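Two arms in the back workshop - build gallery

Updated 2019-11-01

I've been promising to put this page up since August, and every time I sat down to do it I went off and changed something on the build instead. So it's a bit of a jumble of old notes and new ones, with the work as it stands. The whole thing lives in the shared workshop at Esthorpe, on the bench nearest the sink, and it goes by the name of Wornier (a misspelling on a parts box that stuck, and I'm too fond of it now to change it).

The short version for anyone new - two small arms, one on each side, a gripper on each, and a worktop between them for whatever I want them to pick up. The long version is further down, with all the moaning about cables. 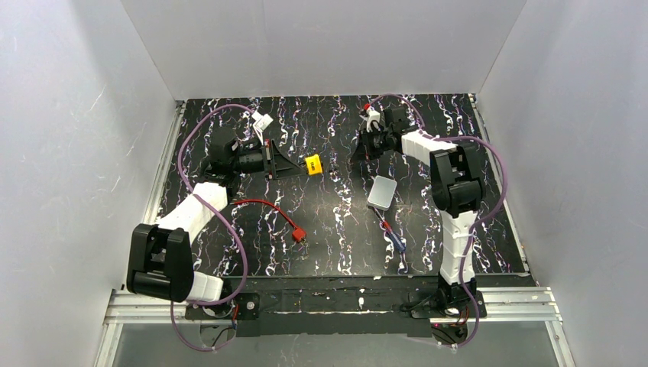
The pair of them on their bases, with the marbled top in between. Yellow bit at the left gripper, grey box over on the right, and a screwdriver-like thing in with the rest.
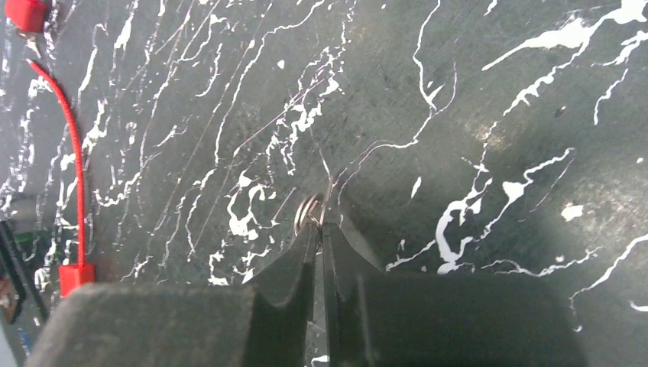
Close in on one gripper, with a little metal ring pinched right at the fingertips. I do love how narrow those tips are!

Sârbu left a comment under my last update saying the fingers looked far too pointy, and that anything heavier than a washer would swivel round in them like a weathervane. Flat pads were the answer, apparently, with a strip of bicycle inner tube glued on for grip, and I'd thank myself for it by Christmas. There was a second comment an hour later asking whether I'd thought about the wrist cables yet, which I took a bit personally.

Well, yes and no! I tried wide pads first, before I'd put anything online, and they were lovely for blocks and useless for small stuff. You'd come down on a ring and the pad would just sit on top of it, pushing. With a taper I can get at the edge of a thing and close on it. Longer items do swing if you grab them off centre, I'll give you that, so I'm cutting a second set with a blunter end and I'll swap them over depending on the job. The inner tube idea is going on the list as well. I have an old one in the shed that has been patched so often it owes me something.

Now, the fingers themselves. The pair I'm using are version 29. I keep every version in a biscuit tin with the number scratched on the back, and going through them is like looking at old school photos. The early ones are very chunky. Then there's a stretch where I got worried about weight and made them so thin they bent when you looked at them, and then a long run of nearly identical ones where all I was doing was moving the screw holes by a hair because I'd measured from the wrong side.

Cables next, and here I will admit that I got it wrong the first time. I ran everything tight along the arms because it looked neat, and it did look neat, right up until I asked a wrist to turn all the way over and it pulled its own plug out. Loops are the way to go. Big floppy ones, more slack than you think is decent, and check them at both ends of the travel before you tie anything down. I lost an entire evening to one tie that was a finger's width too close to the elbow.

The arms wear white sleeves, as you'll have noticed. They crease up terribly and I've stopped caring. My only tip is to get the sleeve on before you fit the wrist, and yes, I learned that by doing it the other way round, twice.

A few people have asked about the worktop with all the white squiggles on it. I like it! A plain top would be easier on the eye, but I wanted something busy to put things down on, so I'd find out early if small items were going to get lost against it. It scuffs, and I leave the scuffs alone.

The control side is a little board from Jurari, one for each arm, and they've been good as gold apart from the screw terminals, which are tiny and face the wrong way for anyone with normal hands. I set each arm up separately and only then let them run together. If you're building a pair, please do it like that. Having two arms misbehave at once is very funny for other people in the room and not at all funny for you.

For the number lovers, the parts list has 261 lines on it, and that's with all the washers of one size lumped together. The motors were the bulk of the money. The cheapest thing on there is a bag of rubber feet at 99p, and they made more difference to the rattling than anything else I did all summer.

What's left to do, in no sensible order:

Blunter fingers, as above.
Proper strain relief where the cables come down past the bases (at the moment it's hope and tape).
A stop button I can reach without leaning over. It's on the wrong side for me and I've been meaning to move it since I fitted it.
Write up the calibration steps. I have 3 different sets of notes and they disagree with each other.

The one I'm keenest on is handing over - left arm picks up, passes to the right, right arm puts it down. I've had a go with a foam block and it sort of went, with a lot of hovering and one very slow tug of war that neither arm seemed to want to lose. Something as small as a ring will need both wrists to be much steadier than they are now.

I'll add the finger drawings once I've tidied up the file names. If you want them sooner, leave a comment and I'll send the messy ones. Sârbu, you're getting the messy ones whether you ask or not.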